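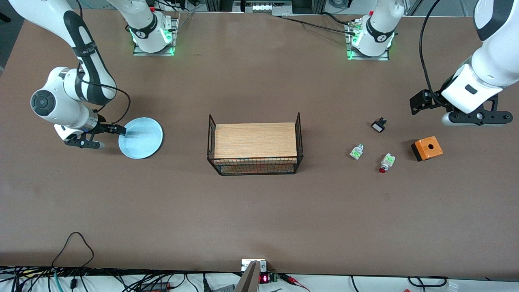

Barbara Makowska

Food waste in the school canteen at Metthorpe

1. Why I chose this subject

When I came to Metthorpe in October I was surprised how much food goes back to the kitchen after lunch. In my old school we brought food from home, so I never thought about it. My project partner Marcelino Dantas had the same impression, and we decided to measure it.

2. Method

We put three bins next to the place where trays are returned: one for vegetables, one for bread, potatoes and rice, and one for everything else. The kitchen staff weighed the bins at 2 p.m. and wrote the result on a sheet. We did this for 20 school days. We did not weigh drinks or bones.

We also gave a short questionnaire to the pupils of the two lower years.

3. Results

In total we collected nearly 3,000 portions' worth of notes, but the weights are more reliable, so I use only them. The vegetable bin was the heaviest in every week. Bread was thrown away less than I expected -- many pupils take it with them for the afternoon.

The most common answer in the questionnaire was that the portion is too big. The second was that the break is too short.

4. What could be improved

I would suggest that pupils can ask for a small portion without paying the same price. The school in Mincombe already does it. I could not compare our weights with theirs, as they keep no records.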